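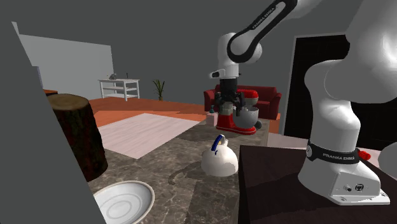 Kitchen station in the simulator: arm on a dark tabletop, counter with kettle, plate and mixer

Minutes of the equipment planning meeting, Kedton site
Month: July
Time: 9:30 to 11:10
Present: Eugénie Renaud (chair), Fabrice Charpentier, Ekene Ojo, Gwenaël Vidal (minutes)
Excused: Aurélien Jacquet, who sent his remarks in writing

1. Minutes of the last meeting
Approved with one correction. In item 3 the supplier of the base must read Bailly and not Steditz.

2. Second arm
Ekene reported on the two offers received. Both are for the same type of arm as the one used in our simulated kitchen. The offer from Plallus includes the mounting plate and the first yearly inspection. The offer from Steditz is lower but the transport is not included, and the delivery time is not confirmed.
Fabrice asked if it is wise to buy the arm before the room is ready. Eugénie answered that the delivery is long in both cases, and that the order can be placed while the electrical work continues. The chair wishes to receive a written delivery date from Steditz before any decision.
Decision: the choice is moved to the next meeting.
Action: Ekene writes to Steditz and asks also for the price of transport.

3. Gripper fingers
Fabrice proposes to buy 4 spare sets of fingers. The price is 40 euros per set with Bailly. Aurélien wrote that he would prefer to wait until the handle tests are finished in simulation, because the shape of the fingers may still change. After a discussion the members agreed that spare sets of the present shape will be used in any case for the training of new colleagues.
Decision: purchase approved, to be charged to the consumables line.

4. Base and countertop
Gwenaël presented the offer of Bailly for a fixed base, 920 euros without installation. In the simulated station the arm stands on a dark box next to a stone counter, and the real room should follow this layout as near as possible. Ekene remarked that real stone is heavy and expensive. A printed surface with a similar pattern could be enough for the cameras. Eugénie agrees on condition that the surface does not shine too much.
Decision: the base is approved. For the countertop, two samples will be requested.
Action: Gwenaël, samples.

5. Kitchen objects for the real room
The list is prepared from the simulated station, where the kettle, with its handle over the top, is the first object for the grasping work.

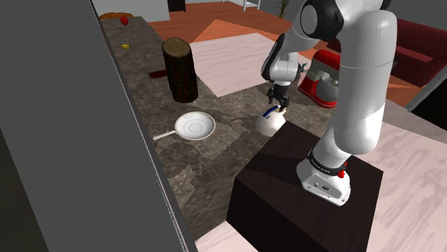 6. Budget for objects
Fabrice asks for 100 euros for kettles and pans, to be bought in an ordinary shop. The stand mixer is more expensive and must have its own line. Eugénie would like to know if a used mixer is acceptable. Ekene sees no problem, if the head and the bowl have a similar form to the model.
Decision: the amount for kettles and pans is approved. The mixer stays open.
Action: Fabrice looks for used mixers and informs the others by e-mail.

7. Other points
Aurélien asks in his note that the key of the storage room be left at the reception. Agreed.
The next meeting will take place in the small room on the first floor, at 9:30.

Minutes written by Gwenaël Vidal, read and approved by Eugénie Renaud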